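4.2 Recording a demonstration by remote control

Use this procedure to teach the Ulex arm a cloth-handling task with the Gistico hand controller. Finish calibration (section 3) before you start.

1. Turn on the arm, then the controller. Wait for the status light to stay green.
2. On the Daltach screen, select New task and type a name. Names can be up to 8 characters.
3. Lay the towel on the table within reach of the arm.
4. Hold the trigger halfway and guide the gripper down to one corner of the towel.
5. Squeeze the trigger fully to close the jaw, then raise the arm slowly.

CAUTION: Keep your free hand out of the work area while the arm is live. Press the red stop button before you reach in to move anything.
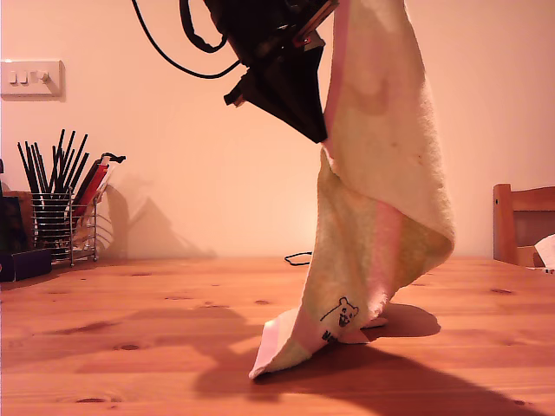
Reading time: 2 min

With the towel held by one corner, let it hang before you go on. Part of it may still rest on the table — this is fine for a folding task. Twists in the cloth do not need to be straightened by hand.

6. Press Mark to save this point as a hold position.
7. Guide the towel to the place where you want it laid down, then release the trigger.
8. Press Stop. The recording is saved under the task name.

Note: Jerky moves are recorded along with everything else. If you bump the table or lose the corner, press Discard and start again at step 3.

Note: A single recording can hold up to 3,746 motion points. When the limit is reached, the controller beeps and recording stops — split longer tasks into 2 parts.

To play back a recording, see section 4.3.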